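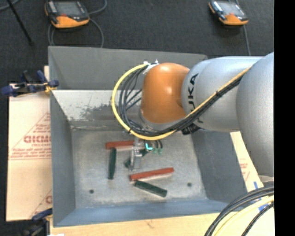 Slowing down an enzyme with green tea
Project report by Nia Howells and Wyn Kneath
Brullow College, Applied Science
15/03/2018

Background

Lots of medicines work by getting in the way of an enzyme. We met this idea in class with cancer drugs that block kinases, and we both loved it, but kinases are well beyond what we can handle at college. Amylase is much friendlier! It is the enzyme in saliva and in the gut that breaks starch into smaller sugars, it is cheap to buy as a powder, and you can follow what it does with iodine solution, which goes blue-black when starch is present and stays yellowish brown once the starch has gone.

We had read that plant chemicals called polyphenols can stick to amylase and slow it down. Green tea is full of them. There is proper medical interest in this as well, as some people with type 2 diabetes take a tablet (acarbose) that slows the breakdown of starch after a meal. We weren't trying to make a medicine. We wanted to see whether we could measure an inhibitor working using things we could get hold of.

Our question

Does green tea extract slow down the breakdown of starch by amylase, and does a stronger extract slow it down more?

What we expected

Nia thought the strong extract would stop the reaction completely. Wyn thought it would slow it a bit and that the weak extract would make no difference you could see.

Method

We made the extract from Remow loose green tea. The leaves were steeped in water at 80 °C for 15 minutes, filtered twice (the first filtrate was still full of bits) and left to cool to room temperature. This was our strong extract. Mixing some of it with an equal volume of distilled water gave the weak one, and plain distilled water was the control.

Each extract was mixed with amylase solution and left to stand for 2 minutes before the starch went in. We added this step after our teacher pointed out that an inhibitor may need time to bind. Everything was buffered to the same pH, as tea is slightly acidic and amylase is fussy about that.

Once the starch was added we took a drop every half minute and put it into iodine on a spotting tile. The end point was the first drop that didn't turn blue-black. We also took a reading on the Kyei colorimeter with a red filter, so that we weren't only relying on our eyes, and typed the readings into Flisto to draw the curves.

Results

The control finished first in every run. The weak extract was slower, clearly enough that we both noticed it on the tile before we looked at any numbers, so Wyn lost that part of the bet. The strong extract was slower again, and in two of the runs the drops were still blue-black when we had to stop and pack up. We have recorded those as "not finished" and left them out of the averages.

The colorimeter curves told the same story. All of them started at nearly the same height and then came apart, with the control dropping steeply and the strong extract sloping down gently. Seeing them separate on the graph was easily the best moment of the project.

Problems

The tea has a colour of its own! With the strong extract the "yellow-brown" end point was more of a muddy green-brown, and we argued over several of the drops. We dealt with this on the colorimeter by making a blank for each extract with no starch in it, but we couldn't do much about the tile.

A bigger worry is that polyphenols can react with iodine directly. If the tea uses up iodine, there is less left to show the starch, and the drops would look paler than they should. That would make the reaction seem to finish sooner, so it would hide the slowing down and couldn't have caused it. Still, it means our times for the extracts may be too short.

We also don't know how much polyphenol was in either extract. "Strong" and "weak" are only our own labels.

What it means

Green tea extract slowed the amylase, and the stronger one slowed it more. We can't say from this how it does so. A competitive inhibitor sits in the active site and can be pushed out by adding more starch, while a non-competitive one binds somewhere else and extra starch makes little difference. Polyphenols are also known to clump proteins together, which is a much less tidy kind of inhibition and quite possible in our tubes.

None of this shows that drinking tea changes anyone's blood sugar.

Next steps

In May we would like to repeat the runs with different starch concentrations and plot the rates, to see which kind of inhibition fits best. Wyn wants to try black tea. Nia wants to swap the iodine test for one that measures the sugar produced, and to run acarbose alongside if the department can get some.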